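Brulik shape blocks: I finally bought the printed set
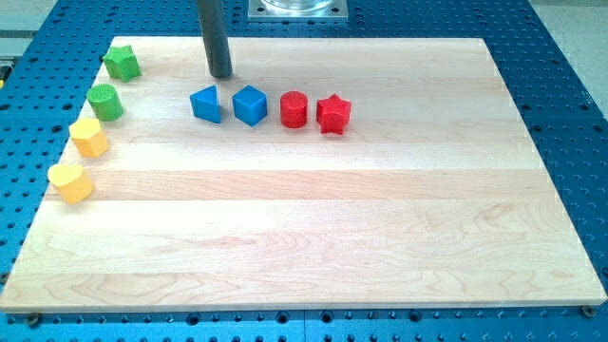 I'd been going back and forth on these for months. My sister swears by wooden shape blocks, the kind you get at a craft fair for way too much money, and I kept telling her the printed ones would be just as good for what I do with them (sorting games with my two nephews, plus a little after-school group I run out of the library in Ondcombe). So in June I gave in and ordered from Brulik, and I've had enough time with them now to have opinions.

First thing, the shapes. You get the ones you'd expect, cubes and cylinders and triangles, but the stars and hearts are what sold me. Kids go straight for the stars! The points on mine are rounded, so nobody is getting poked, and a star will stand up on its edge if you set it down carefully. The four-year-old thinks this is the height of engineering. The yellow hexagon is my own favorite, it has these nice flat sides and feels good to turn over in your hand while you're on the phone.

Colors are plain red, blue, green and yellow. I like that. I had a Landow set before with two shades of teal in it, and I spent half of every game settling arguments about which was which.

Now the finish. They're 3D printed and they look it. The tops have fine ridges, and on the green cylinder the ridges go round in rings like a tiny record. My red star is a little rough on top too. I don't mind it, and one kid in the group who likes anything with texture rubs his thumb over the cylinder the whole time we play. If you want something glossy for a shelf, though, get something else.

They're small. I mean it, check the size on the listing, I didn't and I was surprised when I opened the box. Fine for my group, but I wouldn't hand them to anyone who still puts things in their mouth.

Do get a decent board to play on. I use a light maple one made of glued strips, with some pretty swirly grain on one side, and the colors really pop against it. On carpet the stars flop over and everybody gets cross. Rostyslav Tkachuk, who has the table next to mine at the library, uses a felt mat from Levchenko and says it's quieter, so there's that.

The game we play most: line up one row, make a second line down the side, then everyone shuts their eyes while I swap two blocks. Same shape in two colors is the sneaky swap. A green star for a red one gets them every time.

Gripes? No bag or box to keep them in, just the shipping carton. And the instruction sheet is one page of very small print that I still haven't read.

I'd buy them again, and I'll probably order a second set for the hearts alone.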